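March, notebook, planning pages for the arm purchase

Picking up from the whiteboard. I've now been through both quotes properly and I'm much happier than I was last month! The Revby arm comes with the controller and the wrist force sensor in one line item, where Maruyama lists the sensor separately and wants a yearly license for the planner on top. On paper Maruyama is cheaper. Add the license over 3 years and they land close enough that I'd go by lead time, and Revby can ship from Holtport.

Kobina Adjei went over the mounting options with me. He likes the rolling base (so do I, it means we can do the fridge and the microwave with one arm) but the floor in the demo kitchen has a slope near the drain and he wants locking feet. Cosbridge makes a set. Need a price. Also need to ask whether they sell spare fingers in small packs or if we have to take 100 at a time like last year, which was silly, we still have a drawer full.

Simulation first, before anyone signs anything. The plan is 1000 runs per task, 4 tasks:

- microwave door
- cup in and out of microwave
- fridge door
- lower drawers

If reach on the base we picked is bad, I want to find out on the cluster and not with a crate in the hallway. Compute is already covered, so this costs us only time. I'm really looking forward to the door results, the hinge swing decides how far out the base has to park and so how much floor we need to clear.

Things still missing from the budget sheet: cable carrier, e-stop extension, shipping insurance, a second gripper. Kobina thinks the second gripper can wait. I'd fight for it.
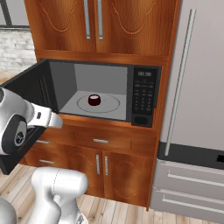 **Category: Sim / Kitchen tasks**

Microwave with the door wide open and the red cup on the turntable. Gripper is out by the door on the left. I love how much the open door changes the planning problem, it takes up a big piece of the space in front of the drawers. Put door clearance in as its own row on the requirements page, next to reach.

To do: email Revby re: payload with the long fingers. Cosbridge feet, price and load rating. Ask Kobina for the kitchen floor drawing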